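Cómo escribir la sinopsis de un corto para enviarla a festivales

La sinopsis es lo primero que lee el equipo de selección y, muchas veces, lo único que acaba impreso en el catálogo. Esta guía sirve para ficción de cualquier género. Para documental cambian algunas cosas que no se tratan aquí.

Antes de empezar

Tenga a mano el guion definitivo o, mejor, el montaje cerrado. Si escribe a partir de una versión antigua, acabará mencionando personajes que ya no salen. Abra también las bases del festival y apunte la extensión que piden. Lo habitual es una versión de 100 palabras y otra de una sola frase.

Paso 1. Escriba quién y qué quiere

Una frase, en presente y en tercera persona. Usaremos un corto de humor negro, Lelitz, que cuenta la historia de una taquillera que esconde la recaudación del cine en una lata de película. La primera frase quedó así:

Irena, taquillera de un cine a punto de cerrar, esconde la caja de la última noche en una lata de 35 milímetros.

El nombre del personaje se pone una vez. El oficio ayuda más que los adjetivos: «taquillera» dice más que «mujer solitaria y soñadora».

Paso 2. Añada el obstáculo

A la mañana siguiente, la lata viaja por error a un festival de la costa junto con otras 6 copias.

Aquí conviene parar y leer las dos frases en voz alta. Si alguien que no ha visto el corto pregunta «¿y entonces?», va bien.

Paso 3. Decida hasta dónde cuenta

Hay dos sinopsis distintas y se confunden a menudo. La del catálogo es para el público y no revela el final. La del dosier es para quien programa o financia, y el final tiene que estar. En Lelitz, la del catálogo termina cuando Irena sube al autobús. La otra cuenta qué pasa con el dinero.

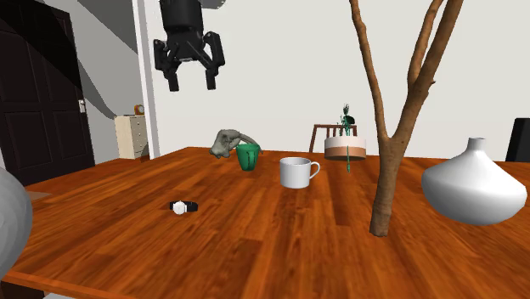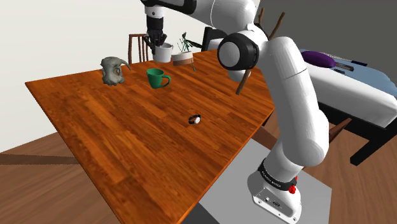
Wulan Teoh comentó en una versión anterior de esta guía que a ella le rechazaron el dosier de Plosico justo por eso: había mandado la sinopsis del catálogo, con puntos suspensivos al final, y le contestaron que no sabían cómo acababa la película. La reescribió con el desenlace en dos líneas y la volvió a enviar al año siguiente.

Paso 4. Quite lo que sobra

Tache las comparaciones con otras películas, las preguntas retóricas («¿conseguirá Irena recuperar la lata?») y cualquier valoración propia. «Divertida», «conmovedora» y «trepidante» las pone la crítica – o no las pone. El tema tampoco se anuncia: si el corto trata de la codicia, se verá en lo que hace el personaje.

Paso 5. Saque la versión de una frase

Junte el paso 1 y el paso 2 y recorte:

Una taquillera esconde la recaudación en una lata de película que sale de viaje sin ella.

Paso 6. Traducción

Si el festival pide inglés, traduzca la versión ya corregida y cuente otra vez las palabras. Guarde cada texto en un archivo aparte, con el título del corto, el idioma y la extensión en el nombre.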